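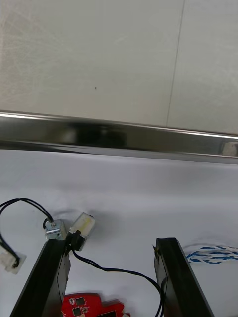
Two small components on the white bench surface, steel rail behind.

From: Guoqing Feng
To: bench-practice list
Date: 2026-08-04
Subject: Re: Tray layout for small-part kitting

Olaia Moya wrote:

> We are setting up a second bench for the Amora boards and I would like to
> copy whatever layout the rest of you have settled on. At the moment we
> tip the parts out straight onto the bench and sort them there. It is quick
> but the small ones end up against the back rail and get missed at the end
> of the job.
>
> Three things I need to decide before I order anything:
>
> 1. Bare bench, covered bench, or trays only?
> 2. Plastic or steel for the tray the board sits in?
> 3. Does anyone still line the tray with paper?
>
> Casimiro says the answer to 3 is no and that we should buy mats.
>
> Olaia

Olaia,

Taking these in order.

1. Both, with different jobs. Small electromechanical parts can go directly on a white surface while you are looking them over, and white is the right color for it. Dark bodies show up at once. If the surface is covered, the cover has to be pulled flat. A smooth sheet with even a soft wrinkle in it will let a light part rock when you set it down, and two parts placed side by side will drift toward the fold. We stretch ours before every job and replace it when it stops lying flat.

Once the parts have been looked at they go into trays and stay there. The bench is for inspection only. Wadden tried using it for storage between shifts and lost 7 parts out of a lot of 375 in May, most of them found later along the foot of the rail. Polished steel makes that worse – a small part lying against it has its own reflection next to it and the eye slides past both.

2. Steel in the center, plastic on both sides. Our arrangement is four yellow plastic trays, two to the left and two to the right, with one rectangular stainless tray between them. The board and whatever goes with it sit in the steel one. The yellow trays are for incoming and finished parts, and they start the job empty. I would keep to one color for all four. We had mixed colors for a while and people began assigning meanings to them that were not in the work instruction.

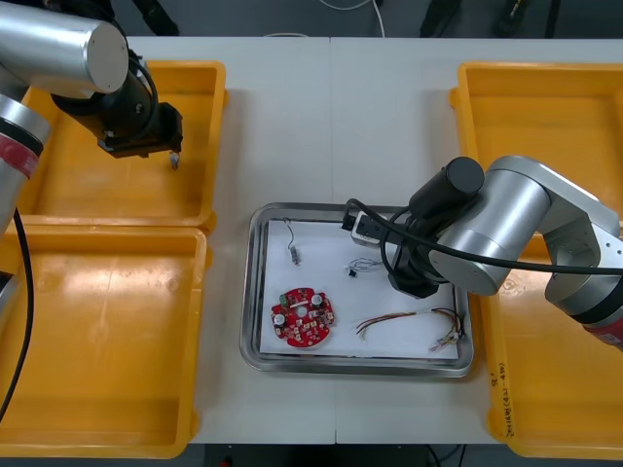
If your table is made of two panels, as ours is, put the center tray down first and set the others from it. Do not leave loose parts on the seam. Check that the panels are level with each other before you start, because a step there will tilt the steel tray and you will spend the morning wondering why round things roll.

Label the yellow trays on the rim by hand, in black marker. Printed labels from Zotent looked better but the corners lifted after cleaning. Marker comes off with alcohol when the job changes. Write along the near rim so that it can be read without moving the tray.

3. Yes, we line the steel tray, and I disagree with Casimiro on this. Plain white paper, one sheet, cut smaller than the floor of the tray so the edges do not ride up the sides. It takes the glare off the bottom of the tray, and small cylindrical parts with thin wire on them are easier to pick up from paper than from bare metal. The wire is the thing to watch. Lay the part so that the wire runs away from the board.

Paper is not an ESD surface and I am not claiming it is. If the boards you are handling call for a dissipative mat, use the mat and skip the paper. Domenica has the handling sheet for the Cabello boards, document 1376, and section 2 gives the limits. I do not know whether Amora falls under the same sheet. Please ask her before you order.

On placement: the board goes at the lower left of the paper, component side up, and the loose part goes toward the top left. That leaves the lower right for the wire bundle. Round boards are easy to put down at a random angle, so choose a feature and point it the same way each time. We use the connector – toward the top edge of the tray.

One open question from my side. Nandi Mnguni has suggested a deeper steel tray so that taller parts sit below the rim. I have not tried it, and I suspect it makes the pickup awkward for anything flat. If somebody on the list has used one for a full lot, please post the depth and the part height.

Guoqing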